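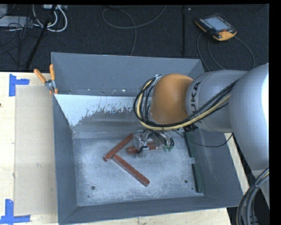
Sorting the bars: news from the parts corner

Dear members,

Last month I promised to write about the bars, and now I have time to do it. Many of you know that the Long workshop keeps its short bars for the toy loom project in one big metal bin. It is a good bin and very strong. But everything goes into it, and when the evening class starts at 7, we all put our hands in at the same time and look for the same color.

So in August, Shufen Lü and I decided to make a better order. I want to explain the new system, so that each of you can use it without asking us first.

The reddish-brown bars are for the side parts of the loom. The dark green bars are for the top and the bottom. Please do not exchange them, even when the length looks the same to you. The green ones are cut at 200 mm and the reddish-brown ones are a little longer. A loom with one wrong bar will stand, but the thread will be tight on one side and loose on the other side, and you will notice this only after much weaving. I made this mistake myself in spring and had to take out a whole evening of work.

When you bring bars back, put them first in the gray bin. Do not put them directly on the shelf. The bin is the place for bars which still must be checked. The person who checks will look at the ends (they must be square), feel the long edges for rough places, and then carry each bar to its own shelf. Reddish-brown goes to the upper shelf, green goes to the lower shelf. If a bar has small pale marks, this is no problem and it can still be used. If the end is broken, please put it in the cardboard box under the window. Lihua Yan collects these and cuts them down for the children's set.

Some members asked if we can buy a nicer bin, maybe with a cloth inside. We talked about it and we prefer to keep this one. The bottom is bare metal with many scuffs, I know, and it makes a big noise when you drop something in. Please lay the bars down gently and the noise will be much less, and the people who are counting threads at the next table will thank you. The sloping sides are very practical for us, because a short bar slides down to the bottom and you can take it easily.

One more request about the bin. It has two small round holes in the bottom, near the front. Screws and pins can fall through them, so keep these in the glass jars only. In July I found eleven pins on the table after we lifted the bin, and one of them was found by my finger.

Now the numbers, for those who like them. After the big sorting we have 396 good bars on the shelves. For one small loom you need four bars, two of each color. Shufen wrote the stock on a paper and fixed it inside the cupboard door. When you take bars for a new loom, please write your name and how many you took. A pencil hangs there on a string.

For the autumn course we have 32 places, and 34 people have asked already. If you wrote your name on the list but your plans have changed, please tell me soon, so I can give the place to another person. Beginners are welcome. You do not need to bring any material, only an apron and, if you have it, a small pair of scissors. Wool is included for the first loom. For the second one you bring your own.

We also look for someone who can help with the checking, one hour before class. The work is calm and not difficult. You sit at the table, take a bar from the bin, look at both ends and put it away. There is tea. Last time Lihua brought sesame cakes also, but I cannot promise this for every week.

In the next newsletter I will write about the shuttles, and how to make the wood smooth again with very fine sandpaper. If you have an old shuttle at home which does not run well anymore, bring it and we will try the method on it together.

With friendly greetings from the parts corner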